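3.2 The table, the basket and the soft things

I should say up front that I did not expect to spend so much of this project thinking about baskets. When we planned the Ustis study, the container was the part we gave the least attention. We wanted to know how people sort and put away small soft items at home, and we figured any old container would do. Then the first batch of sessions in Didport came back, and the thing people kept bringing up afterward was what they'd been asked to put stuff into!

So we went back and took it seriously. For the second round we settled on low baskets with open floors, the kind you might keep in a bathroom drawer for cotton balls or hair ties. People liked them right away (one person asked if she could keep hers, and we said yes). A low side means you don't have to lift your hand much, and you can see at a glance what's already in there. The trade-off is that a light, round item doesn't always stay where you let go of it, and I'll come back to that in Section 4.

The soft items gave us more trouble than I'd like to admit. Anything fluffy changes shape when you pinch it, so the same item can be easy one time and annoying the next. We tried to score "firmness" by hand in January and gave up after 2 tries, when my scores and my own scores from the day before didn't match. What we report in this section is simpler: which item, which container, and where along the container the item was when it crossed the side. Figure 3 shows a moment at the left rim, the position we coded as "edge." 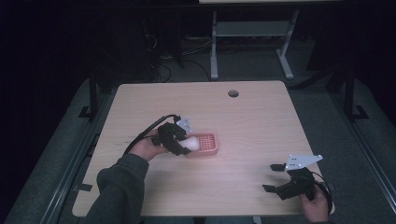

Figure 3. A soft white ball held at the left edge of a low pink-red basket on the light wood table.

3.3 Coding the placements

We ended up with 563 placements that were clear enough to code. Of those, 289 were coded as "center," meaning the item went over the open middle of the basket, and the rest fell into "edge" or "corner." I did the first pass on my own over a lot of coffee, and then we went through the arguable ones together as a group. There were 39 of those, and nearly all came down to the same question – is a ball that overlaps the rim on its way in the same as one that overlaps the rim on its way out? From a single still you often can't tell, so we went by the full sequence every time and never by one picture.

We borrowed the three position labels from the earlier Drenari sheets, with one change. Their version had a separate label for "rim," and we folded it into "edge" after noticing that we used the two words for the same thing depending on how tired we were. If you want to compare our numbers with theirs, add their "rim" and "edge" columns together first.

One more note on the table itself. We kept the basket off to one side of the middle for the small-item tasks, which left some clear surface to work on. The Donati layout puts it dead center, and I can see the appeal (it looks tidy), but our pilot group kept nudging it out of the way, so we let them have their way and wrote the new spot into the protocol.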